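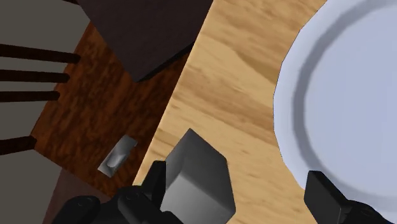 Jul 7, 2022

The Harju community supper is coming back to Girnby after two summers away, and the people putting it together would like everyone to know that there is still room at the tables. The supper began as a simple meal for neighbors on Usard Street, and it has kept most of its old habits, including the one that newcomers always ask about: you bring your own plate. A large round one with a wide rim, like the pale one on the wooden tabletop in our picture, is just the thing, as the fish soup comes with bread and potatoes on the side and all of it has to go somewhere. Bowls for the soup itself will be handed out at the serving line.

"My mother carried the same plate to every supper for years, and I have it in my kitchen now," said Elsa Pitkänen, who is looking after the cooking again this summer. "People get very attached. We had a stack left over after the last one and I think every single plate was claimed within the week, except for one, and I'd still love to know who it belongs to."

The last supper drew 518 people, a good many of them from the villages across the lake, and the line for seconds went all the way back to the boat ramp. This year there will be 53 tables, set end to end down the middle of the street, and two serving lines in place of the single one that caused so much good-natured grumbling. Each table seats up to 12, if the benches are shared in a friendly way.

Fikri Chong, whose bakery, Fultamance, has supplied the rye bread from the beginning, has been trying out a darker loaf since May and plans to bring both kinds, so those who like the old one needn't worry. Aba Abugri is in charge of the berry pies and would be very glad of more rhubarb, if your patch has got ahead of you (and whose hasn't, after all this rain?). It can be left on her porch at any hour.

Music will be by Jarmo Keskinen on accordion, with Kauko Saarela joining him on fiddle once the soup has been served. The street closes to cars at noon and the meal starts at 7 in the evening. There is no charge, though a jar will be passed for next year's benches. Dogs are welcome on a leash, and please write your name on the bottom of your plate.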